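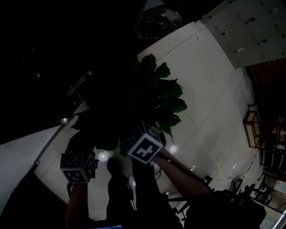
Reading time: 2 minutes

Quaye marker cubes, set of two
Item no. 2247

The Quaye is a white cube with black square markers printed on its faces. Each marker carries its own white figure, so a camera can tell one face from another and calculate how the cube is turned. We sell it as a pair, one smaller and one larger, for people who want to follow two objects or two hands in the same room.

The pattern is printed directly on the cube. There are no stickers which can lift at the corners. The surface is matt on all 6 faces, and this helps in rooms with shiny floor tiles and ceiling lights, where a glossy print would quickly become unreadable. Plants, lockers and other furniture may stay where they are – the software only looks for the black squares.

How to hold it

Hold the cube from below or from behind, with the fingers away from the printed squares. A marker must be seen complete, with its white border. If a leaf or a thumb covers one corner, turn the cube until another face is free.

With a wide-angle lens, please do the calibration before first use. Straight lines in the room, for example the joints between tiles, should look straight after correction.

Details

Larger cube: edge 75 mm
Contents: 2 cubes, printed card with marker numbers, cotton bag
Cleaning: dry cloth, no alcohol
Matching stand: Cositz, sold separately

Delivery

Nandemell sends all orders from the Derkside warehouse. Single replacement cubes can be ordered too – write the item number and "small" or "large" in the comment field.

Page updated 2020-03-06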